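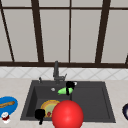
4. Evaluation of the Kundale kitchen package

4.1 What is being sold

Kundale is a paid add-on for the Skamedo simulator. The licence covers a set of furnished kitchens, a library of graspable objects, a teleoperation client and a task runner that scores episodes. We looked at release 2 of the package, the current one at time of writing (accessed Feb 26, 2020). The vendor pitches it at small labs who want manipulation data before they own an arm, or while the arm they own is busy. That is us, more or less. One arm, shared between two groups, booked solid through July.

We bought one seat at the academic rate. No discount, no loaner, no contact with the vendor besides two support tickets, both discussed in 4.5.

4.2 Setup

Install was done on a clean workstation, following the manual. The manual assumes an older driver than the one it tells you to install. Once past that, first scene up the same afternoon. Controllers paired without fuss. Operators were four graduate students, two with prior teleoperation experience on our physical arm and two without. Each got a practice block of 20 episodes, discarded, then recorded for real.

Tasks came from the stock list: pick from sink, place on plate, move utensil, clear counter. We did not author our own tasks for this section (see 5.2 for that, it is a different story and a longer one). Object placement was randomized by the package itself with default settings. In total 2,344 episodes were recorded, of which 218 were thrown out by the runner as invalid before scoring. We kept the invalid ones on disk and replayed a portion of them by hand.

Figure 1. Sink task in the Kundale package, rendered view. The red sphere marks the position of the end effector; the black gripper fingers are to either side of it. One is on the green vegetable at the back of the sink, the other is over the plate in the left basin.

4.3 Rendering and scene quality

Good enough, with reservations. Materials are clean and a bit flat. The window in Fig. 1 is typical, pale gray panes with nothing behind them, and the light in the room does not seem to care where the window is. For policy training we doubt this matters much. For anyone planning to transfer to a real kitchen with afternoon sun on the counter it probably does, and the package gives you one lighting slider for the whole room.

Object colours are strong. The vegetable is bright green against a charcoal sink, the bowl on the counter is bright blue. Easy for a human operator, easy for a segmentation baseline too, and we suspect some of the vendor's published success rates lean on that. We re-ran the colour baseline with the saturation turned down in post and the detector got noticeably worse on small dark items, and hardly changed on the big ones. Worth a proper ablation, which we have not done.

Tile and counter textures hold up at the distances the camera normally sits. Up close the speckle on the counter starts to repeat. Cosmetic.

The end effector marker deserves its own paragraph. It is large, glossy and red, and it is drawn over whatever is behind it. In Fig. 1 it sits on top of the right half of the plate and the front rim of the sink. Operators liked it at first because depth is hard to judge on a flat monitor and a solid ball gives you somthing to steer by. By the end of the practice block three of the four had asked how to make it smaller. There is a scale setting but it resets on every scene load. There is also a flag to keep the marker out of recorded frames, off by default, and documented only in the changelog. Anyone recording training images should find that flag first. We did not, and our first 30 episodes had the marker in them. Re-rendered from the logged states, which the package does support and does well.

4.4 Contact and grasping

Mixed. Rigid objects with simple shapes behave. Elongated objects, grasped from above near the middle, hold through a lift and a slow transfer. Grasped toward one end they rotate about the contact and keep rotating, slower than they should, as if in syrup. Increasing the friction value cures the rotation and introduces a jitter when the object is pressed against the sink divider. We settled on the default value plus a small damping change and used it throughout, so scores here aren't directly comparable to the vendor's own table.

Plates are the weak point. A tilted plate in a basin never quite comes to rest in our logs; contact forces oscillate at low amplitude for the length of the episode. On screen it looks still. In the state log it is not, and the task runner reads the state log. A large share of the invalid episodes we replayed were of this kind, flagged as unsettled at start. The thrid-party collision meshes from Drindberg, sold separately, fixed most of it for plates and did nothing for bowls. We don't think a buyer should have to purchase a second product to get a plate to sit in a sink.

Finger geometry is coarse. Blocky collision hulls, extending a little past the visible mesh, so contact registers slightly before it looks like it should. The operators who had used our physical arm complained about this and slowed down on approach. The other two never mentioned it.

4.5 Support and documentation

Two tickets filed. First, the marker scale resetting: answered in two working days, acknowledged as a bug, no fix date. Second, the settling issue: answered with a link to the manual page on friction, which we had already cited in the ticket. Reopened, then a more useful reply with a solver setting that halved the oscillation but also slowed the simulation below real time on our machine. Unusable for teleoperation, fine for replay.

Manual is organized by menu, not by task, so the answer to a simple question (how do I export only successful episodes) is spread over three chapters. The scripting reference is much better. Whoever wrote it uses the thing.

4.6 Comparison with Kohlhase

The obvious alternative is Kohlhase, which we used in earlier work. Kohlhase has fewer kitchens and plainer ones, no bundled teleoperation client, and a contact model we trust more. Episode throughput per operator hour was higher in Kundale, mostly from the faster reset between episodes. Operators preferred Kundale for clutter and scene variety and preferred Kohlhase for anything involving stacking. Export formats are equivalent after a short conversion script, available from the authors.

Cost comes out close once you price in the Drindberg meshes. Without them Kundale is the cheaper licence.

4.7 Limitations of this evaluation

One workstation, one seat, four operators, stock tasks only. Operator order was not balanced properly; the two experienced ones recorded first because of exam schedules. We did not test the multi-seat server or the cloud render option. Damping change noted in 4.4 applies to all reported episodes. Transfer to the physical arm is covered in Section 6 and only for the pick from sink task.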